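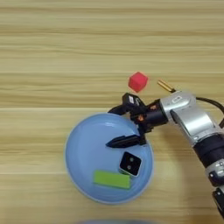 원목 상판 테이블 관리: 오일 마감 보수 절차

적용 범위: 밝은 색 판재를 이어 붙인 실내용 테이블 상판. 우레탄이나 래커로 도막을 올린 상판에는 적용하지 않는다. 마감 종류를 모르면 눈에 띄지 않는 모서리에 물을 한 방울 떨어뜨리고 10분 뒤 확인한다. 물이 스며 색이 짙어지면 오일 마감이 소모된 상태로 보고 아래 절차를 진행한다. 물방울이 그대로 맺혀 있으면 도막 마감이거나 오일이 아직 충분한 경우이므로 보수를 미룬다.

준비물
샌딩 페이퍼 180방, 240방
샌딩 블록
하드왁스 오일(무광, 투명)
보풀 없는 면포
중성세제, 미지근한 물
진공청소기와 부드러운 브러시 노즐
니트릴 장갑

1. 상판 비우기
접시, 블록, 소품은 모두 다른 곳으로 옮긴다. 그릇을 들지 않고 밀면 굽에 낀 모래 알갱이가 결을 가로질러 흠집을 낸다. 색이 있는 발포 소재나 고무 소재는 오일 마감 면에 장기간 두지 않는다. 가소제가 옮겨 붙은 자국은 세척으로 지워지지 않고 샌딩이 필요하다.

2. 세척
중성세제를 묽게 푼 물에 면포를 적셔 꼭 짠 다음 결 방향으로 닦는다. 판재 이음새에는 물이 고이지 않게 한다. 마른 면포로 물기를 제거하고 하룻밤 건조한다.

3. 샌딩
180방으로 얼룩 부위를 먼저 갈고, 240방으로 상판 전체를 고르게 정리한다. 방향은 항상 나뭇결과 평행하게 유지한다. 얼룩 부위만 깊게 파내면 오일 도포 후 명암 차이가 남는다. 이음새의 단차가 손끝에 걸리면 블록을 이음새에 걸쳐 놓고 결을 따라 민다. 분진은 청소기로 흡입한 다음 마른 면포로 한 번 더 닦는다.

4. 오일 도포
도포 횟수는 2회. 면포에 소량을 묻혀 얇게 펴 바르고, 15분 뒤 표면에 남은 오일을 완전히 닦아 낸다. 남은 오일은 끈적한 막으로 굳는다. 1차와 2차 사이 간격은 제품 설명서의 건조 시간을 따른다. 마구리면은 흡수가 빠르므로 1차 때 한 번 더 바른다.

5. 양생
직사광선을 피하고 환기한다. 완전 경화 전에는 물건을 올리지 않는다. 가벼운 접시도 굽 자국을 남길 수 있다.

주의
오일이 묻은 면포는 뭉쳐 두면 자연 발화할 수 있다. 물에 적셔 펼쳐 말리거나 물을 채운 금속 용기에 담아 폐기한다.

부분 보수
컵 자국처럼 얕은 얼룩은 240방으로 해당 판재의 이음새에서 이음새까지 갈고 오일을 바른다. 한 장 단위로 작업하면 경계가 이음새에 묻혀 잘 드러나지 않는다.

점검 주기
식탁으로 쓰는 상판은 연 1회, 난방을 시작하기 전인 10월이 적당하다. 작업대로 쓰는 상판은 물방울 시험 결과에 따라 정한다.

작성: Annelies Tanner
최종 수정: 2026년 8월 18일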